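Skip to content
Search this site
Enter keyword
Search

Engebretsen Adopts Good Practice Rules for Simulated Testing of Robot Grippers

The Engebretsen Institute has adopted a set of good practice rules for the use of simulation in the testing of robot arms and grippers. The rules take effect in June and apply to all laboratories, contractors and visiting teams that submit test results to the institute's automation program.

The document, titled Good Practice in Simulated Manipulation Testing, sets out what must be recorded before a simulated test begins, how a simulated workspace is to be described, and when a result obtained in simulation may be used to support work on physical equipment. It replaces a short guidance note that had been in use since the program was founded and that left most of these matters to the judgment of the individual laboratory.

"Simulation is now part of the daily work of every group that reports to us," said Judite Sampaio, head of standards at the institute. "We receive results from teams that use different software, different models of the same gripper and different ideas of what counts as a completed run. The rules give those teams a common form in which to report, and they give our reviewers a fair basis for comparison."

Under the new rules, each test must be accompanied by a written statement of its starting conditions. The statement must give the position of the arm, the opening of the gripper fingers, the placement of the viewpoint, and the dimensions and surface materials of the simulated room. Where a laboratory uses a standard room supplied by the software, it must name the version. Where the room has been changed in any way, including changes of color or texture that have no effect on contact or motion, the change must be listed.

The institute received 412 comments during the consultation period. A large share of them concerned this last requirement, which several laboratories considered too strict. The drafting group kept it. In its written response, the group noted that surface appearance can affect any system that relies on camera images, and that a laboratory cannot always know in advance whether a later user of its data will depend on them.

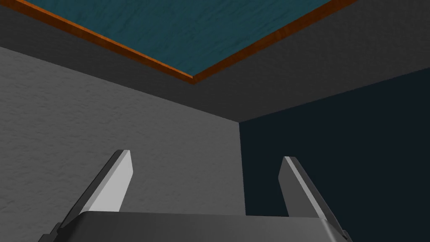

The rules also introduce a baseline check. Before any object is placed in the workspace, the operator must confirm that the gripper model loads correctly, that both fingers open and close through their full range, and that the viewpoint attached to the arm moves with it as intended. The check must be repeated after every software update and after any change to the gripper model. Records of the check are to be kept with the test results for the life of the project.

Laboratories are asked to carry out the check from more than one arm position. Comments received from the Hekanen laboratory described a case in which a viewpoint had been fixed to the wrong part of the arm. The error could not be seen while the gripper pointed down at the work surface and came to light only when the arm was turned toward the upper part of the room. The test series had to be repeated. The drafting group has included the case in an annex to the rules, together with a suggested order of positions for the check.

A further section deals with randomized settings. Many laboratories vary lighting, wall surfaces and similar features between runs so that a trained system does not come to depend on a single setting. The rules permit this practice and in some cases recommend it. They require, however, that the range of variation be stated in advance and that the settings used in each run be saved in a form that allows the run to be repeated by another party. Runs for which the settings were not saved may be mentioned in a report but may not be included in its totals.

On the reporting of results, the rules state that every run that was started must be accounted for. Runs stopped by the operator, runs that ended in a software fault and runs in which the arm reached no target are to be listed separately, each with a short reason. A laboratory may leave a run out of its success rate only if the reason for doing so was set down before testing began.

The rules were tried out at 2 laboratories before adoption. The Hekanen and Akik laboratories applied the draft to their existing test programs and submitted 734 run records in the new format. Reviewers at Engebretsen returned 70 of these for correction, in most cases for missing version numbers or for starting positions given without a stated reference point. The reporting form has been revised in response, and both items are now required fields.

"The trial showed us where our own wording was unclear," Sampaio said. "When a careful laboratory fills in a field the wrong way, we look first at the field. We made several changes to the form before we asked anyone else to use it."

The section on physical equipment drew the most discussion in the final round of drafting. As adopted, it states that a simulated result may be used to plan a physical test but may not take the place of one where people will work within reach of the arm. Limits on speed and gripping force must be confirmed on the physical equipment itself, by a person trained to do so, and the confirmation must be signed. A laboratory that changes the gripper fingers on a physical arm must update the simulated model before relying on any further simulated results for that arm.

The rules do not require the use of any particular software, and they do not set a minimum success rate. These matters remain with the sponsors of individual projects. Safety law and the terms of existing equipment certificates continue to apply in full, and nothing in the rules is to be read as reducing the duties of an employer or an equipment owner.

Laboratories with projects already under way may complete them under the earlier guidance note, provided that they inform the program office in writing and mark their reports accordingly. New projects must follow the rules from the start. Projects that are extended beyond their original term will be treated as new projects from the date of the extension.

Reviewers will begin using the new form when the rules take effect. During the first reporting period, incomplete submissions will be returned with comments and may be sent in again without penalty. After that period, a submission that lacks the statement of starting conditions or the record of the baseline check will not be accepted for review.

The institute will offer briefing sessions for laboratory leads and for staff who prepare reports. The sessions will cover the statement of starting conditions, the baseline check and the handling of excluded runs. Places will be given first to laboratories with projects due to report in the coming period. Written questions may be sent to the program office at any time, and answers of general interest will be added to the annex.

A review of the rules is planned once all participating laboratories have completed a full reporting period. Sampaio said that the review would consider whether separate provisions are needed for grippers with more than two fingers and for mobile arms, both of which are covered at present only by the general sections.

Copies of the rules, the reporting form and the annex are available from the program office on request.

Related news
Akik laboratory completes trial of revised reporting form
Pirneo project opens call for shared gripper models
Drafting group publishes response to consultation comments
Briefing sessions for laboratory leads: how to register
Guidance on signed confirmation of speed and force limits
Engebretsen program office: change of opening hours in June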